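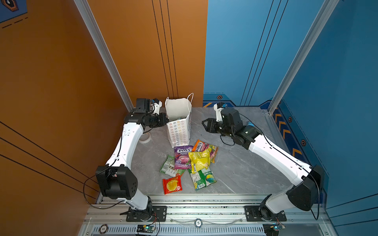
Clotis two-arm bagging policy
Equipment page, updated Mar 18, 2025
Reviewed by Zulmira Tavares

Clotis is sold as a trained policy plus a bench kit: two arms on an aluminum rail, a camera on each wrist, one fixed camera, and a license for the Gravalen training code. Elstead, the maker, says it can learn to pack a soft bag from 170 demonstrations. We list it because people keep asking for it. Read the notes before you ask for a quote.

What the method claims

The usual way to train two arms is to treat them as one big arm with twice the joints. Clotis splits the job. One network runs the arm that steadies the bag, another runs the arm that places the item, and a small shared signal tells each what the other plans to do next. Elstead reports 70 percent success on its bagging task with this setup and a much lower score without the shared signal.

That may be true. The report doesn't say how many tries were made per item, or who decided that a try had ended. A bag that tips over after the last packet goes in could be scored either way. We asked in December and were sent the same report again.

What is easy and what isn't

Candy packets are kind test objects. They are light, they have crimped edges a finger can catch, and they don't mind being dropped. The paper bag is the harder part. It bends, it leans, and its handles get into the wrist camera's view right where the policy needs to see the opening.

The placing network gets the credit in most of the sales material. We think the holding side deserves a closer look. If the rim of the bag is pinched in a good spot, a fairly dumb placing motion might do nearly as well, and we have found no test that rules this out. Varela, the older single-network method, was never run with a scripted hold. It should have been.

A packet at the bottom of the bag tells you where that packet ended up. It says very little about the policy unless you also know how many tries it took and where the bag stood at the start. 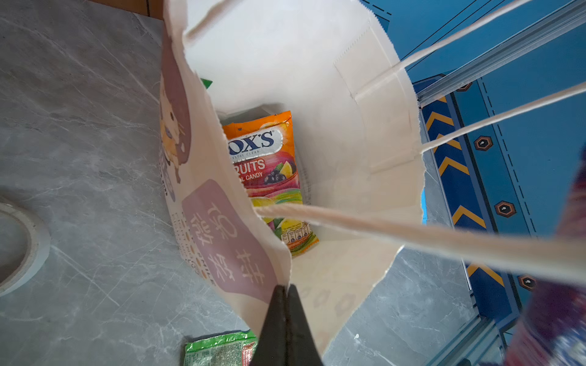
In the box

2 arms with grippers, rail mounted
2 wrist cameras
1 fixed camera with bracket
Rail frame and hardware
Gravalen license, one bench
Sample demonstration set

Bags and packets are not supplied. The computer is not supplied either, and the minimum spec has changed twice.

Before you order

Ask for the raw trial log, including failed runs. Ask whether the bag was reset by hand between tries. Plan on roughly 4 days to collect your own demonstrations, more if your operators are new to two-arm control. The sample set loads fine but it won't carry over to plastic bags, whatever the brochure says about soft containers.

Price on request. Returns accepted on unopened arms only.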